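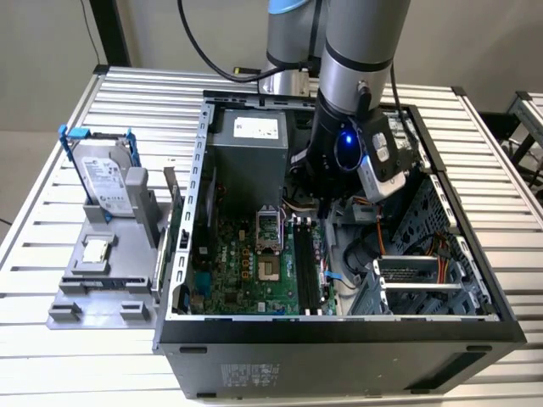
Student Robot Club Makes No Big Promises About PC Build Project

ISDALE, Feb 1, 2025 - The Somogyi robotics club has spent since January trying to get a robot arm to put parts into a desktop computer. Its members would like you to keep your expectations low.

"People hear 'robot' and think the job is done," said club adviser Lajos Antal. "A patient teenager is still faster. I have yet to see a reason to say otherwise." 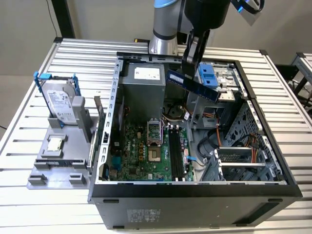 What the Arm Is Asked to Do

Memory goes in a slot. The processor goes in its socket. The hard drive, in its blue caddy, starts out in a gray tray beside the case. The club has logged 2,136 tries so far and is not giving out a success rate until students agree on what counts as a success. 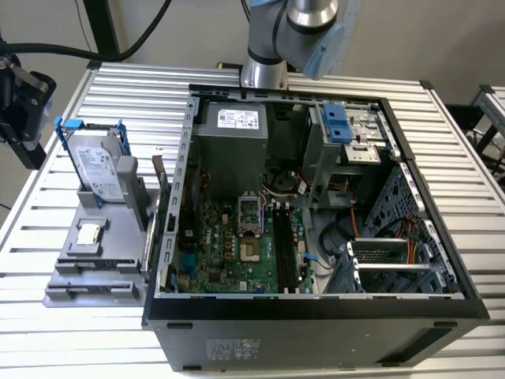
Contest Plans

The club has entered 2 events at the Prundutberg student contest, against 29 other teams. Antal doubts the judging rules, which reward speed and say little about bent pins. Parts were paid for with a $1,785 grant from Rostasetti, which has asked for a written report in return.

Contact: Lajos Antal, Somogyi robotics club, Isdale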